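Ringförmige Flecken auf Tischplatten: Ursachen, Prüfung, Behandlung

Wer gebrauchte Tische kauft oder verleiht, hat es früher oder später mit Ringen zu tun. In den Foren werden dabei zwei Dinge vermischt, die technisch wenig gemeinsam haben: der Feuchtigkeitsfleck im Lack und die mechanische Mattierung der Oberfläche. Beide sehen hell aus, beide sind meist rund, und beide werden mit denselben Hausmitteln traktiert. Bei dem einen hilft das manchmal, beim anderen macht man es schlimmer.

Der klassische weiße Ring entsteht in transparenten Lackschichten, vor allem bei Schellack und älteren Nitrolacken. Wasser dringt in den Film ein, bildet dort feinste Einschlüsse, und das Licht wird gestreut. Der Lack ist an dieser Stelle trüb, das Holz darunter unversehrt. Dunkle Ringe sind ein anderer Fall. Dort ist das Wasser durch den Film hindurchgegangen und hat mit den Gerbstoffen im Holz reagiert, häufig unter Beteiligung von Eisen. Am Lack allein lässt sich dann nichts mehr reparieren.

Auf Schichtstoff und Melaminharz gibt es diesen Mechanismus praktisch nicht. Die Deckschicht ist weitgehend dicht. Was dort hell und rund erscheint, ist in der Regel entweder ein Rückstand (Kalk, Zucker, Reinigungsmittel) oder eine veränderte Glanzstufe, also Abrieb. Auf matten Flächen in hellen Farbtönen ist der Unterschied mit bloßem Auge schwer zu erkennen.
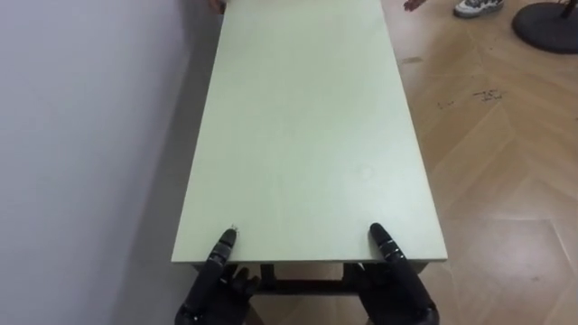 Zur Prüfung genügt eine Taschenlampe. Die Platte wird im Streiflicht betrachtet, also mit der Lampe fast in der Ebene der Oberfläche. Ein Rückstand liegt auf und wirft an seiner Kante einen minimalen Schatten. Eine polierte Stelle glänzt aus flachem Winkel stärker als ihre Umgebung und verschwindet, wenn man senkrecht daraufschaut. Ein Einschluss im Lack bleibt aus jedem Winkel ungefähr gleich hell. Ich mache das am liebsten abends, weil das Tageslicht die Unterschiede überdeckt.

Für die Behandlung halte ich mich an eine feste Reihenfolge, vom schwächsten Mittel zum stärksten. Zuerst destilliertes Wasser auf einem Mikrofasertuch, danach trocken nachwischen. Bleibt der Ring, folgt auf Schichtstoff Zitronensäure, 5 Prozent in Wasser, mit zwei Minuten Einwirkzeit. Kalk löst sich dabei vollständig. Auf geöltem Holz und auf Stein hat Säure nichts verloren. Fettige Ränder gehen mit Isopropanol ab, das allerdings Schellack sofort anlöst. Wer nicht weiß, welchen Lack er vor sich hat, tupft einen Tropfen auf die Unterseite der Platte oder an die Innenseite der Zarge und wartet ab. Wird die Stelle klebrig, ist es mit hoher Wahrscheinlichkeit Schellack.

Bei Feuchtigkeitseinschlüssen im Lack ist Wärme das Mittel der Wahl. Das Bügeleisen mit Baumwolltuch funktioniert, ist aber schlecht zu dosieren. Ich verwende einen Föhn auf mittlerer Stufe mit gut zwanzig Zentimetern Abstand und kontrolliere die Temperatur mit der Hand. Was für die Haut unangenehm wird, ist auch für den Lack zu viel. Mayonnaise, Zahnpasta und Zigarettenasche tauchen in jedem Ratgeber auf. Das Öl in der Mayonnaise füllt die Poren im Film optisch auf, Zahnpasta und Asche sind Schleifmittel mit unbekannter Körnung. Davon rate ich ab, solange es Polierpaste zu kaufen gibt.

Ertuğrul Dağdelen, mit dem ich vor Jahren eine kleine Werkstatt geteilt habe, hat zu diesem Thema einmal eine Versuchsreihe angelegt. 28 Probeplättchen mit verschiedenen Oberflächen, darauf je ein Glas mit kaltem Wasser und eines mit heißem Tee, über Nacht stehen gelassen. Die Plättchen liegen inzwischen bei mir im Regal. Deutlich gezeichnet waren die mit Schellack und mit Nitrolack, beim Zweikomponentenlack war nach dem Abwischen nichts zu erkennen. Überrascht hat mich die geseifte Buche. Sie nimmt jeden Ring an, lässt sich aber mit einer weiteren Seifenwäsche so weit zurückholen, dass der Rand nur noch im Streiflicht sichtbar ist.

Abrieb auf Schichtstoff lässt sich nicht beheben. Man kann die Umgebung nicht auf die gleiche Glanzstufe bringen, ohne die gesamte Platte zu bearbeiten, und dann ist die Deckschicht durch, bevor die Fläche gleichmäßig wirkt. Pflegemittel mit Silikonanteil kaschieren das für einige Wochen und verhindern anschließend jede Lackierung oder Verklebung. Bei günstigen Tischen ist der Tausch der Platte die wirtschaftliche Lösung, sofern das Gestell stabil ist und die Bohrungen passen.
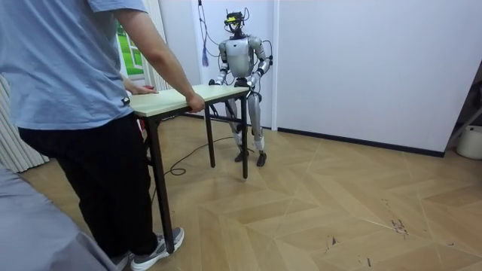 Foto: privat

Beim Gebrauchtkauf sehe ich mir deshalb zuerst die Kanten an und dann erst die Fläche. Ist der Umleimer an einer Stelle offen, zieht die Spanplatte Feuchtigkeit und quillt auf. Eine gequollene Kante geht nicht wieder zurück – auch nicht mit Schraubzwinge und Geduld. Ein heller Ring in der Mitte ist dagegen ein Schönheitsfehler und ein brauchbares Argument beim Preis.

Zur Vorbeugung gibt es wenig Neues. Untersetzer aus Kork oder Filz erfüllen ihren Zweck, solange sie trocken sind. Durchfeuchteter Filz hält das Wasser über Stunden auf der Oberfläche und ist damit schlechter als gar kein Untersetzer. Gummifüße unter Lampen und Geräten sind ein eigenes Problem: Weichmacher wandern in den Lack und hinterlassen Abdrücke, die sich weder mit Wärme noch mit Wasser beeinflussen lassen. Unter meine Schreibtischlampe habe ich im Februar eine Glasscheibe gelegt, 2 Millimeter stark, Kanten gebrochen. Der alte Abdruck darunter ist geblieben.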